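Robots at Work, Unit 8
Can a machine do the chores yet?
Handout prepared by Bahman Khosravi
August 12, 2018

Read this before the session. The reading from Parsa covers the same ground in more detail, but you can follow the discussion without it.

1. What counts as a chore

In a factory, a robot usually does one job on one part, and the part arrives in the same place each time. A chore is different. The objects vary, they are put down wherever there is room, and the person asking gives very little instruction. "Clear the table" takes three words to say and leaves almost everything out.

For this unit, a chore is any short job that a person could do in a kitchen or on a shop floor without being trained for it. Moving lemon slices off a board is a chore. So is hanging up mugs, putting a scoop back in its bin, or folding a cloth. The worktable we will discuss has two arms over it, each with a gripper, and a mix of kitchen and bench items within a small area.

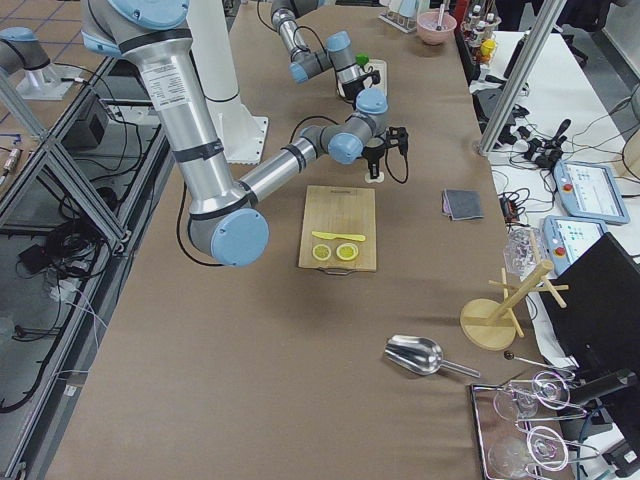 2. Where the difficulty lies

Finding the object. Glass and polished metal are hard for many cameras. A tumbler shows whatever is behind it. A steel surface shows bright streaks and dark patches that belong to the room, and software may read them as edges of the object.

Picking it up. A gripper with two fingers does well with a handle or a block. It does badly with anything thin and flat. A person picks up a slice of fruit by sliding a nail under the rind or pushing it to the side of the board. A robot needs a plan for this — either a tool, such as a knife blade used as a lifter, or a push toward an edge.

Knowing when to stop. People notice a bad grip through the fingertips and fix it without thinking. Many arms have little or no sense of touch, so a slipping object may be noticed late or missed.

Now compare two items on the same surface. The scoop is rigid and has a stem to hold, but its bowl is full of reflections. The lemon slices are easy to see, with yellow rind against pale wood, and they lie flat. The easier item to find is the harder one to lift.

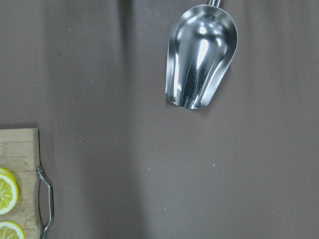 Steel scoop, with lemon slices on the cutting board at lower left.

3. How to read a claim of success

Take the Rimimov exercise from the course packet. The arm made 188 attempts at moving one object into a bowl, and 9 of them failed. That sounds good until you ask what was held fixed. The object was the same in every attempt, and a person reset the table each time. Brullance, in the same packet, changed the objects between attempts and had a much lower rate. The two results should not be put side by side in one table.

When you read a report, look for who reset the work area, whether the objects were new to the machine, and how long one attempt took. A chore that takes a person nine seconds and a machine several minutes may still be worth handing over at night. It is less useful at dinner time.

4. For the session

Choose one chore from your own home or workplace and write out every step, including the ones you do without looking. Mark the steps that depend on touch. Bring one page. The Vonach group will go first, then we will compare lists and pick one chore to carry into the next unit.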